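Coltow Forum > Home and Shared Shop Builds > Grippers and End Effectors

Thread: Hand-held parallel gripper, jaw slip on slick fabric

pivotpin
Posted 2018-03-10
Second build of a hand-held two-finger gripper, made at the shared shop and tested at home. Symmetric four-pivot linkage, trigger in the handle, soft pads on the inner faces of the fingers. I run a pair, one in each hand, and log finger position and camera video so the motions can be replayed on an arm later.

Rigid parts are fine. Towels are fine. Nylon shells with fill are not. The jaws close, the cloth bunches, and then under a sideways pull it creeps out of the top of the pads. I logged 400 closes on assorted clothing over two weeks and the slips are nearly all on slick fabric.

Current setup:
Pads: cast silicone, smooth
Finger position: read at the trigger shaft, logged by a Pludomness board
Return spring: stock one from the Listadus kit

Questions are whether to change the pad surface, the spring, or the linkage ratio. I would like to leave the linkage alone.

halfshim
Pads. Smooth silicone on nylon is good until it picks up lint, then it drops off fast. Wipe them with alcohol and repeat the same pull before you change any hardware. If the slip goes away for the first dozen closes and then comes back, you have your answer.

deburr_twice
Disagree. It's a force problem. The stock Listadus spring works against the trigger for the whole stroke, and your hand gets tired before you notice. By the end of a session you are squeezing less than you were at the start. Put a load cell between the pads and squeeze it fresh, then again after an hour.

halfshim
More force on a folded layer just makes the layers slide on each other. The pads only touch the outside ones.

deburr_twice
Only if there is a fold in the jaws. Is there?

pivotpin
There is, nearly every time. Waistbands and hems are the main targets, and the cloth goes in as a bunch. This is the left-hand unit on a purple garment with a ribbed band, with the second unit on the upper right corner.

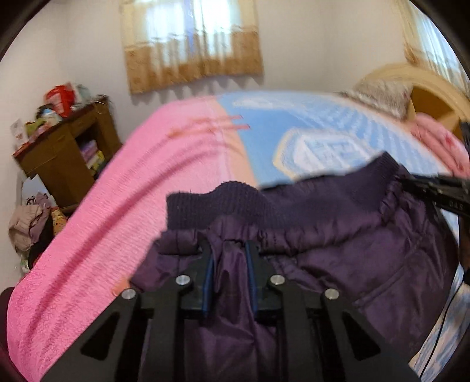

Changes suggested so far, and where I am with each

1. Clean pads. Done. Small improvement, gone within the session. halfshim is partly right.

2. Load cell. Done. Reading was 3,736 grams fresh and lower after an hour, enough to matter. deburr_twice is also partly right.

3. Textured pads. Not done. I have a mold insert with fine horizontal grooves and will cast a set this week.

4. Lighter return spring. Ordered from Manolakis, along with new pivot screws.

slotted_m3
Look at how the cloth sits in the gap. It's creased vertically where it goes between the fingers, and the creases run the same way as the pads. If yours slips out the top, the cloth is sliding along its own creases. Horizontal grooves should help with that. Vertical ones would do nothing.

Also check finger parallelism under load. With that much cloth between the tips they may be toeing out. Mine did, and the lower part of the pad was doing all the work. I fixed it by reaming the pivots and fitting 6 mm shoulder screws in place of plain ones.

pivotpin
Haven't checked toe-out. Plain screws at the moment. Will put a feeler gauge in tonight.

halfshim
I'd question replaying this on an arm at all with two-handed cloth pulls. The person feels the slip and corrects for it. The log only has finger position, so the arm gets the correction with no cause attached to it.

deburr_twice
The video has the cause in it. You can see cloth moving against the pads.

halfshim
With the pads edge-on to the lens and a fold between them, you see very little of the contact.

pivotpin
Agreed that it is marginal. A force channel is on the list for the third build. There is room in the side arms for the wiring if I give up part of the triangular cutouts.

slotted_m3
Don't fill those in completely. Weight at the tip is what wears your wrist out. My pair came to 410 grams each before I cut pockets in the arms, and I could not finish a session with them.

pivotpin
Update. Toe-out confirmed on the left unit, right unit is fine. Reamed the left and fitted shoulder screws. Slips on the nylon shell are down but still there. Grooved pads come out of the mold tomorrow and go on the left unit only, so I have the right one to compare against.

deburr_twice
Swap them between hands halfway through. Your right hand is probably stronger and that will show up as a pad result.

pivotpin
Fair. Will swap and post the counts for both.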